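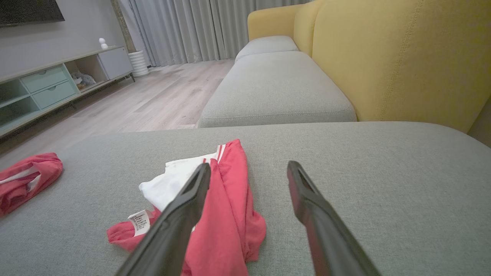 Sports kit on the lounge sofa, waiting to be folded.

About Lerier

Lerier is a household laundry and home care service with its office and workroom in Anley. We wash, dry, fold and put away clothing for private homes and for a small number of sports clubs in the district. At present 300 households hold a regular booking with us, and in the past year we completed 2,534 visits.

Our work is carried out in the customer's own home wherever possible. Garments are sorted by colour and fabric, and the care label of each item is read before washing. Clean clothing is folded on whatever flat surface the home offers - a bed, a table or the seat of a sofa - and returned to the drawer or shelf agreed at the first visit. Striped and two-coloured sportswear is washed apart from whites unless the customer instructs us otherwise.

The company was founded as Baloma Laundry, a collection service with a single van, and took its present name on moving to the Mittal building. The collection round continues under the Baloma name for customers who prefer to have their washing done away from home.
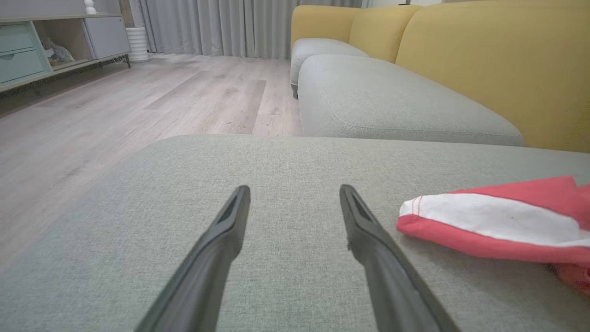

Baloma customers in Anley wrote to us in August that they would like folded items returned in the order in which they are worn, with school and sports clothing on top. The request has been adopted for all collection rounds.

New customers are asked to complete a short form on the types of clothing in the home, any allergies to washing products and the preferred time of visit. Visits begin at 8 am, and the last booking of the day is at 4 pm. The office in the Mittal building is open to callers during the same hours.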